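Brunix promete recoger la mesa, pero todavía no sabe con cuánta ayuda

La firma Brakthorpe quiere que sus brazos robóticos despejen una mesa después de la merienda y guarden las cosas en un cajón. Lo ha contado esta semana en Manzano, en una presentación para distribuidores a la que también asistió este medio. El sistema se llama Brunix y, según la empresa, completó bien 61 de 100 intentos en la última tanda de pruebas internas. Los otros 39 no aparecían desglosados en la documentación entregada.

La tarea elegida es modesta. Se trata de llevar a una bandeja o a un cajón unos cuantos objetos corrientes, de los que hay en cualquier cocina o en el mostrador de una tienda pequeña. Un niño lo hace en menos de un minuto, protestando. Brunix tarda, de media, 32 segundos por objeto, sin contar los intentos en los que una persona tiene que intervenir.

«No vendemos un mayordomo, vendemos horas», dijo Nivaldo Assunção, responsable comercial del proyecto, que evitó poner precio al equipo. Preguntado por cuántas horas, remitió a un estudio que se publicará en enero. 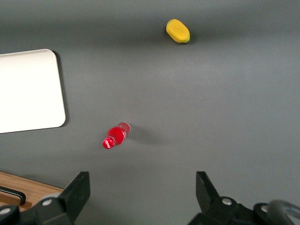

Una botella roja tumbada y una bandeja vacía, vistas desde la pinza.

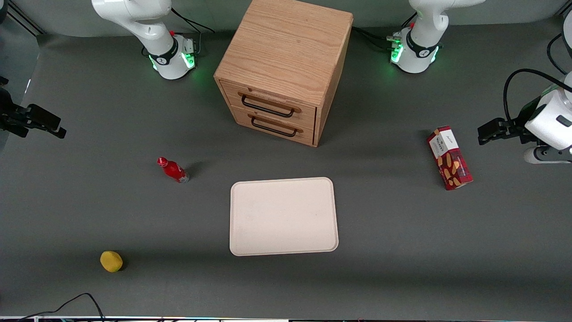 TECNOLOGÍA / Hogar y comercio

El reparo más serio lo puso Reinaldo Damasceno, consultor de Deditell, que asesora a comercios sobre automatización. A su juicio, la cifra de aciertos dice poco mientras no se sepa qué se entiende por acierto. «Si la botella acaba en la bandeja pero el operario ha tenido que colocarla antes, eso no es recoger. Es ensayar», afirmó.

Damasceno recordó que una superficie lisa, de un solo color y con pocos objetos bien separados es lo más favorable que se le puede ofrecer a una máquina de este tipo. En una casa hay manteles, migas, vasos a medio llenar y un cargador enredado en la pata de una silla. En una tienda hay además clientes. Brakthorpe admite que no ha hecho pruebas con gente alrededor y que los cajones con freno «siguen dando guerra».

Tampoco está claro quién compraría esto. Un cilindro, una caja de cartón y un limón piden agarres distintos, y la pinza de dos dedos los resuelve todos cerrándose más o menos. Funciona a veces. Con la fruta blanda, reconoce el equipo técnico, la fuerza se ajusta a mano antes de empezar – un detalle que no figura en el folleto.

La compañía asegura que ha grabado más de 200 horas de demostraciones guiadas por personas y que la siguiente versión aprenderá de ellas. Es posible. También lo aseguraba de la anterior, presentada con el mismo nombre y una tarea casi idéntica, doblar paños, de la que ya no se habla. Assunção dijo que aquella línea está «en pausa».

Para los distribuidores, la duda práctica es el mantenimiento. El contrato piloto incluye una visita técnica al mes y deja fuera las piezas de la pinza, que son las que más se gastan. Dos de los asistentes preguntaron por la garantía y recibieron la misma respuesta: se está redactando.

Brakthorpe prevé instalar el primer equipo en un comercio de Manzano, todavía sin confirmar. Hasta entonces, la mesa la seguirá recogiendo el personal.

14 comentarios · Compartido 32 veces

También en esta sección
Cajas de autocobro: por qué algunas tiendas de barrio las retiran
El robot aspirador y las alfombras de pelo largo
Deditell abre oficina en Manzano
Reponer estantes de noche, un oficio sin relevo

Contacto · Aviso legal · © Todos los derechos reservados · Volver arriba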